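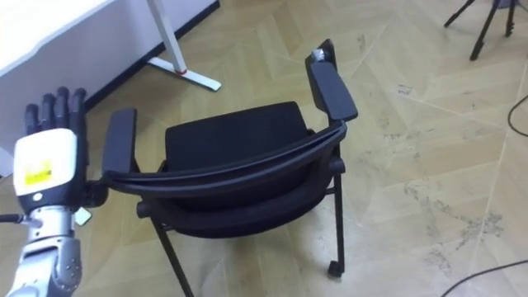
A black chair with arms. Many of us have given the chair more thought in the past year than ever before.

The second-hand chair comes into its own

Friday, March 19, 2021

On weekday mornings the loading bay behind the Pimentel saleroom in Zarnside fills up with chairs. They arrive in vans, stacked in twos, with their feet wrapped in old blankets. A few years ago most of them would have gone straight to the tip. Now the saleroom sells nearly everything it takes in, and the people bidding are mostly not dealers. They are people who have spent a year working at a kitchen table and whose backs hurt.

The trade in used furniture has always been steady in this part of the county. Zarnside had two chair works until the 1970s, and the sheds along Plevine Road still have the tall windows that let in light for the finishing benches. One is flats, and another is a carpet warehouse. The third, at the canal end, is the workshop of Nomar, a small repair business that used to live off dining sets and the odd pub bench. It now has a waiting list of up to 33 days, and the owners have stopped advertising.

What people bring in has changed. Before last spring it was inherited furniture, for the most part: a grandmother's carver with a loose arm, or a nursing chair with the stuffing gone. These days it is whatever the customer has been sitting on. They want it made higher, or they want the seat made firm again. Some of them bring a chair bought online the week before which arrived with a crack in it.

Height is the first thing the workshop asks about. A dining chair and a desk chair are made for different jobs, and a person who spends all day on a dining chair usually ends up too low for the table, with the shoulders pushed up. Raising a wooden chair is simple enough if the legs are sound. Lowering one is simpler still, but you can't change your mind afterwards, and the workshop will ask you to sit on blocks or cushions for a few days before it picks up a saw.

Arms are the second thing. Plenty of buyers insist on them and then find that the arms hit the edge of the table, so that the chair never goes in far enough and they spend the day leaning forward. Measure from the floor to the underside of the table before you go shopping, and take the tape with you. Sellers at the saleroom are used to people crawling about.

Arms also tell you a good deal about how a chair has been treated. People push down on them to stand up, and they lift chairs by them, and in time the joint where the arm meets the back starts to give. Take hold of the outer end and press it gently from side to side. A small amount of give in an old wooden chair can be put right in an afternoon. If the arm moves and the back moves with it, the whole frame may need to come apart, and the bill will be larger than most chairs are worth.

Then turn the chair over. The underside is where old repairs show. Look for metal brackets, which often mean that somebody gave up on the joint, and for dark rings of glue. Nails are a bad sign in anything that was made without them. Small round holes with pale dust below them mean woodworm that may still be alive, and a chair like that should not go into a house until it has been treated.

Upholstered seats are harder to judge. A fabric cover can be new while everything beneath it is tired. Sit down heavily, stay there for 5 minutes, and notice whether you can feel the front rail under your thighs. It is worth reading the label too, if there is one. Newer upholstered furniture sold by a trader in the UK should carry a fire safety label, and a seat with its label missing is one that a good many charity shops will turn away.

Prices in Zarnside are still kind. At the last sale before Christmas a set of 6 bentwood chairs went for less than one new desk chair from a catalogue. Singles are cheaper again. Dealers dislike them because they take up floor space and do not sell to families, but a single is exactly what someone working from home wants. The Pimentel saleroom now puts its singles together in the back row and sells them early, before the rugs.

The saleroom has been selling online since August, and that has brought in bidders from well outside the county. It has also brought more disappointment. A photograph will not tell you whether a chair rocks, or whether it smells of smoke. The condition reports are short and fair, and you can ring up and ask for more, but buyers in a hurry often don't. Delivery can double the cost of a cheap chair, so it makes sense to get a price from a carrier before bidding.

Not everything needs a workshop. A chair that rocks on a hard floor can often be cured with a thin felt pad under the short leg. Squeaks in a metal chair are usually down to a bolt, and an ordinary spanner will deal with it. Dirty wood comes up well with a barely damp cloth and a little soap, dried straight away. Leave wax alone for a week until you have seen what is under the dirt. Painted chairs are best left as they are, at least to begin with, as older paint can contain lead and should never be dry sanded.

At Nomar the benches are full for now. The two apprentices taken on in the autumn are learning to cane seats, a slow job that the workshop had nearly dropped. A plain square seat takes a beginner 5 days and comes out uneven the first time. Those first seats are not sold. They go on the chairs in the workshop kitchen, by the window that looks over the canal, where everyone sits for tea at half past ten.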